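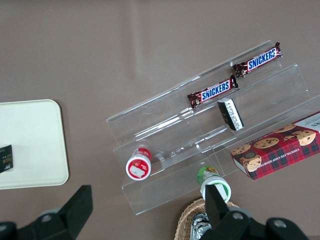 누브덴 항공 노선운영협의회 정례회의 회의록

일시: 12월, 오후 2시
장소: 본사 4층 소회의실
참석: 노선기획팀, 운항관리팀, 여객서비스팀, 재무팀, 공항지점, 폴테오(Polteo) 지상조업 담당 Reet Sproģis
불참: 정비기획팀(서면 의견 제출)
기록: 노선기획팀

1. 전 회의록 확인
지난 회의록은 수정 없이 승인하였다. 다만 공항지점에서 카운터 이전 일정이 '확정'으로 적혀 있으나 당시에는 '협의 중'이었다고 지적하여, 해당 문구만 이번 회의록에 정정 사항으로 남긴다.

2. 비미네(Vimine) 노선 동계 운항 계획
노선기획팀에서 비미네 노선의 동계 시간표 안을 설명하였다. 현재 오전 출발편은 현지 도착 후 연결편 대기 시간이 길어 환승객 불만이 계속 접수되고 있다. 기획팀 안은 출발을 40분 앞당기는 것이다.
운항관리팀은 승무원 휴식 시간 규정에는 문제가 없으나, 전날 마지막 편이 지연될 경우 같은 기재를 투입하기 어렵다고 하였다. 예비 기재를 배정할 수 있는지 정비기획팀 서면 의견을 확인한 결과, 1월까지는 어렵고 2월부터 가능하다는 답변이었다.
재무팀은 출발 시각을 앞당기면 공항 조기 개방에 따른 추가 사용료가 발생한다고 보고하였다. 금액은 공항 측 회신을 받아야 알 수 있다.
결정: 1월은 현행 시간표를 유지하고, 2월 적용을 목표로 슬롯 변경을 신청한다. 담당은 노선기획팀.

3. 칼닌슈(Kalniņš) 여행사 좌석 공급 계약
칼닌슈 측에서 단체 좌석을 기존 300석에서 500석으로 늘려 달라고 요청하였다. 대상은 비미네 노선의 내년 봄 운항분 전체이며, 편별 배분은 별도로 정한다.
재무팀은 증석분에 같은 할인율을 적용하는 데 반대하였다. 지난 시즌 미사용 좌석 113석이 출발 직전에 반납되어 일반 판매로 돌리지 못한 사례가 있었다. 여객서비스팀도 반납 기한을 앞당겨야 한다는 의견이었다.
노선기획팀은 칼닌슈가 이 노선에서 가장 큰 단체 판매처이고, 경쟁사에도 같은 요청을 했을 가능성이 있다고 하였다. 재무팀에서 근거를 물었으나 확인된 내용은 없다고 답하였다.
결정: 증석은 수용하되 반납 기한을 출발 30일 전으로 변경하고, 기한 이후 반납분에는 위약금을 부과하는 안으로 협상한다. 할인율은 재무팀 안이 나온 뒤 다시 논의한다.

4. 지상조업 위탁
Reet Sproģis가 폴테오의 제빙 작업 준비 현황을 보고하였다. 제빙 차량 2대 중 한 대가 부품 교체 중이며, 부품은 이달 안에 들어올 예정이다. 그 전에 기온이 급격히 떨어지면 오전 출발편에 지연이 생길 수 있다.
운항관리팀에서 타 조업사 차량을 빌려 쓸 수 있는지 물었다. Sproģis는 협조 요청은 가능하나 자사 항공편이 우선이라 시간을 보장받기는 어렵다고 답하였다. 공항지점은 제빙 순서를 전날 저녁에 미리 통보해 달라고 요청하였고, 폴테오에서 수용하였다.
수하물 하기 지연 건은 자료가 준비되지 않아 다음 회의로 넘긴다.
결정: 폴테오는 부품 입고 즉시 운항관리팀에 통보한다. 입고가 늦어질 경우 공항지점이 대체 차량 협조 공문을 발송한다.

5. 탑승구 변경 안내
여객서비스팀에서 탑승구 변경 문자가 늦게 발송된다는 민원을 보고하였다. 현재는 지점 직원이 변경 내용을 확인한 뒤 수동으로 발송하고 있다. 자동 발송으로 바꾸자는 의견이 있었으나, 공항 시스템에서 임시 배정 단계의 정보까지 넘어오는 경우가 있어 오발송 우려가 제기되었다.
결정: 당분간 수동 발송을 유지한다. 출발 한 시간 전 이후의 변경은 문자와 함께 탑승구 앞 구두 안내를 병행한다. 전산 개선은 여객서비스팀이 견적을 받아 보고한다.

6. 기타
- 카운터 이전: 공항 측과 협의 중이며 도면은 아직 받지 못하였다.
- 동계 유니폼 외투 추가 신청은 지점별로 취합하여 총무팀에 직접 제출한다.
- 회의 자료는 회의 전날 정오까지 공유 폴더에 올린다. 이번에는 3번 안건 자료가 당일 오전에 올라와 검토 시간이 부족하였다.

다음 회의 안건: 칼닌슈 할인율, 수하물 하기 지연, 2월 슬롯 신청 결과
다음 회의는 1월 중 개최하며 일정은 노선기획팀이 별도로 공지한다.
오후 3시 50분 폐회.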